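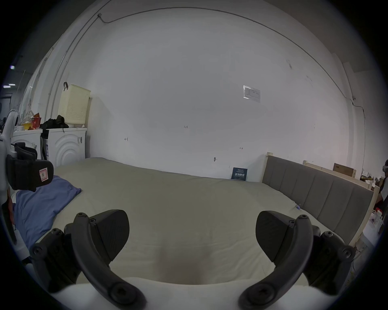

Progress report: rules of good practice for hand-held gripper work in home-like rooms

Prepared by: Abdelilah Benjelloun, Dutosham
For: Capucine Boyer, program manager, Lostimora
Date: 13/07/2019

1. Purpose of this report

This is the second report of the Miranda project. The grant asks us to write a set of working rules for people who record household tasks with hand-held grippers, to try these rules in our own room, and to deliver a text which other groups can use without our help. The first report explained how we chose the tasks. In this one I report what we tried in the bed area, which rules we changed, and what is still open.

2. Work done in the period

We recorded 3496 episodes with the draft rules in force. After checking, 3490 were accepted. The other six were removed because the operator's form was not complete, and our rule says that an episode without a complete form is not kept, even if the recording is good. Sherif El Ouafi wanted to repair the forms afterwards from memory. We discussed it and decided against this.

Of the accepted episodes, 2176 are cloth tasks: folding, unfolding and moving a garment on the bed. The rest are picking up small things and putting them back. Cloth is the more difficult part for the rules, and most of this report is about it.

3. Rules which are now stable

Rule 4, labeling. Each gripper must carry a label on its housing, and the label must be readable when the tool is in the hand. Handwritten labels are permitted. We first required printed ones, but a label often has to be replaced in the middle of a session, and people were waiting for the printer.

Rule 6, status light. The operator looks at the light on each tool before the first grasp and writes in the form what he or she sees. The check is done for both tools separately.

Rule 7, two-hand cloth work. The two grippers take the garment from opposite ends. The jaws do not cross over each other above the cloth. If the operator loses one end, the episode goes on and the loss is noted. We do not restart, because a fold that is corrected has also value for the user of the data.

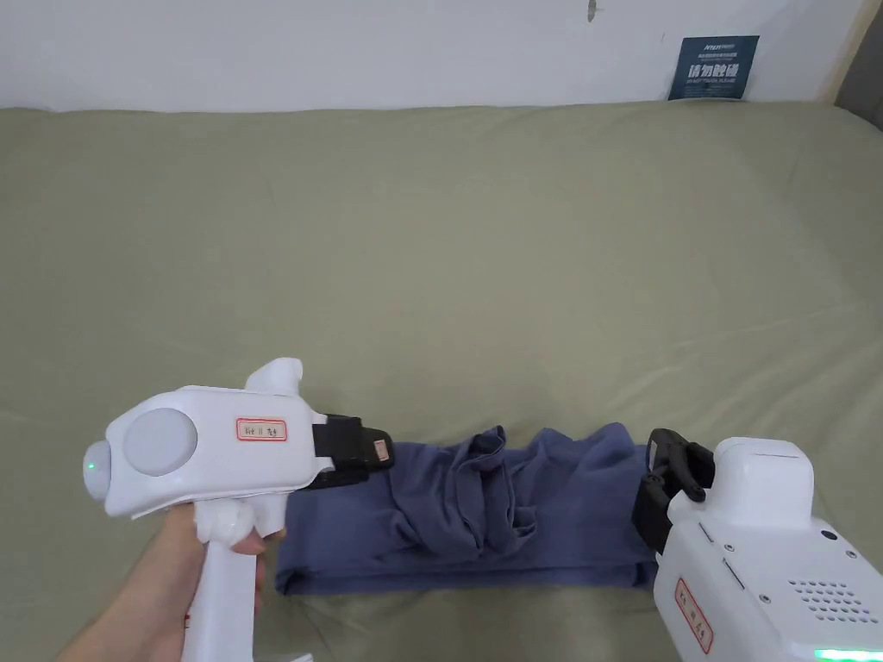
In the draft, rule 7 said also that the garment must lie flat before the first grasp. Khadija El-Sayed, who trains the operators, asked us to remove this sentence. Operators spent too much time making the cloth smooth by hand, and every starting position became almost the same. The new text says only that both ends must be free to reach. A garment that is bunched in the middle is accepted.

Rule 9, notices. A place where objects must stay as they are has a "do not touch" card, and the card stays there during the recording. It must stand outside the area where the tools move. We had a long discussion if the card should be in the language of the operators or in two languages. For the moment the rule asks for the language of the operators — visitors are always accompanied.

4. Rules which are not finished

Rule 11, surroundings. The draft says that the background should be "tidy". Ferenc Bognár reviewed the text from outside and wrote that this word cannot be checked by anybody. He is right. A room where people do housework has laundry baskets, clothes, bottles and boxes in it, and we do not want to remove all of these. The next version will give two separate conditions: the floor where the operator walks must be clear, and nothing may hang into the space where the gripper moves. Straps and cables are named there with their own line.

Rule 12, marks on walls and furniture. Pencil marks help to place things back at the same height and distance. At present the rule does not say who may make a mark or who removes an old one. I propose that every mark is written in the room book with the initials of the person.

Rule 14, change of bed sheet. It is not decided if a change of sheet begins a new series. For the jaws the fabric makes a difference, in my opinion. Khadija thinks it is enough to write it in the form. We will compare both ways in the next period.

5. Training

The training takes 40 minutes for each new operator, with a practice part on folding. We shortened the reading part and put more time on holding the tool: the fingers go around the handle and the thumb over the front of the grip. Several operators held it too low in the beginning and became tired in the wrist.

6. Delays and cost

The trial at the second room, Hellgate, did not start. The room was not ready and the insurance paper came late. Spending is below plan for this reason only. We ask to move the unused part to the next period, with no change in the total.

7. Next period

Rules 11 and 12 will be rewritten first and sent to Ferenc Bognár for a second reading. The Hellgate trial will follow with the same forms. The complete text of the rules will be delivered to Lostimora in December, with an annex on cloth tasks. I would like to have your decision on the transfer of funds before we book the operators for Hellgate.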